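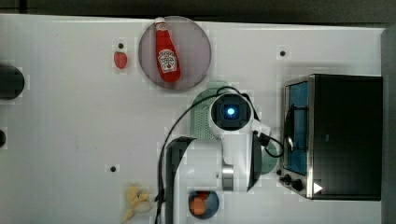 1/ Robot club thread, kitchen edition

Okay so people keep asking what we do in that room every afternoon until the building closes, so I'm finally writing it up. It's a student project, we call it Rorby, and the goal is to get one robot arm to put away groceries and set out a meal on a table without a person touching anything. It's September and we are already behind, so naturally I'm posting.

2/ The table right now: ketchup bottle lying across the pink plate, one strawberry off to the left of it, toaster oven on the right, and fruit in a little blue bowl down by the arm. The banana did not make it into the bowl. We call this layout "Nutsugah" because every layout gets a name and Salamatu Agbenyega picks the names. I've stopped asking.

3/ The task for Nutsugah is "move the bottle off the plate, then put the strawberry on the plate." You could do it in your sleep. A toddler could do it, with some ketchup loss. Our arm has been at it for 2 weeks.

4/ Bottle first. It's smooth, it's rounded, and it's lying down, so if you pinch it a little off center it rolls. Then you're chasing it. On our first try last week it rolled clean off the plate and kept going, and Obed Nartey caught it against his stomach without looking up from his laptop. Best catch of the semester!

5/ What's helping: going for the middle of the bottle, at the label, instead of up by the cap. I had it grabbing near the cap for days (I thought skinny part = easy part) and the heavy end just swung around and knocked into things. If you're starting out with long objects, find the balance point with your own finger first. Takes five seconds. I did not do this.

6/ Now the strawberry. I love the strawberry. I also dread the strawberry. It's tiny next to everything else on the table, and the grip that holds a ketchup bottle is way too much for it. So we have two grip settings, and the program has to pick the right one, and sometimes it picks the bottle one. You can guess.

7/ Somebody asked in the replies if we train it or program it. Both, kind of? We drive the arm through the task by hand a bunch of times, save those runs, and the model learns from them. Then there's a layer of plain old rules on top for stuff like "don't go below the table." We have 114 saved runs for this layout. Obed wants more. Obed always wants more.

8/ Driving it by hand is the part new members fight over. It feels like the claw machine at an arcade for the first ten minutes, and then your shoulders hurt. We swap drivers every 5 runs now. Before that rule we had one guy do a whole afternoon alone and you could see his runs get sloppier and sloppier in the data, poor thing.

9/ Also, different drivers have different styles and the robot picks them up!! Salamatu goes up high and comes straight down on things. I sneak in sideways. When we mixed our runs together the arm would start high, change its mind, and drift off to the side like it forgot what it came in for. We agreed on straight down for everybody. I'm adjusting.

10/ Cable check, because I want future me to read this. Before every run, look at where the black cables are looping. One of them arcs out toward the toaster oven, and that oven has a handle and knobs that would love to catch it. We run the wrist through its full turn, slowly, with a hand on the stop button, and only then start the real thing. Salamatu made a sign. The sign has a drawing of a snake on it.

11/ Blue light on the wrist: yes, it's pretty. Yes, everyone who walks in asks if they can change the color. No.

12/ The oven isn't part of Nutsugah, it just has to be there and not get hit. The layout after this one is called Hadudus, and that one uses the oven door. We tried it once in the spring with an older version of the code and the arm pushed the door shut very nicely and then kept pushing. The table moved. We have a force limit now.

13/ Score so far, for the people who like scores: 4 full clean tries in a row is our record on Nutsugah, both objects, no help. Then on the next one it set the strawberry down on the table right beside the plate and stopped, very proud of itself. We counted that as a miss. There was a debate.

14/ A thing I was wrong about: I wanted to take all the extra fruit away to make it easier. Salamatu said leave it, a real kitchen has junk on the table. We tried it my way for a couple of days and it did great, and then we put the fruit back and it went straight for the wrong red thing. So the fruit stays and I owe her a smoothie.

15/ To do before the club demo:
more runs with the strawberry in different spots
wipe the table, the smudges are getting embarrassing
name tags on the saved runs so we know who drove
teach the new people the stop button, again
start on Hadudus

16/ If you're a student here and want in, you don't need to know how to code. Ita, our little beginner group, starts from zero and you'll be driving the arm by your second meeting. Come by after 4 and knock loudly, because we've usually got music on. Bring a snack, but keep it off the robot's table. We lost track of which grapes were data last year.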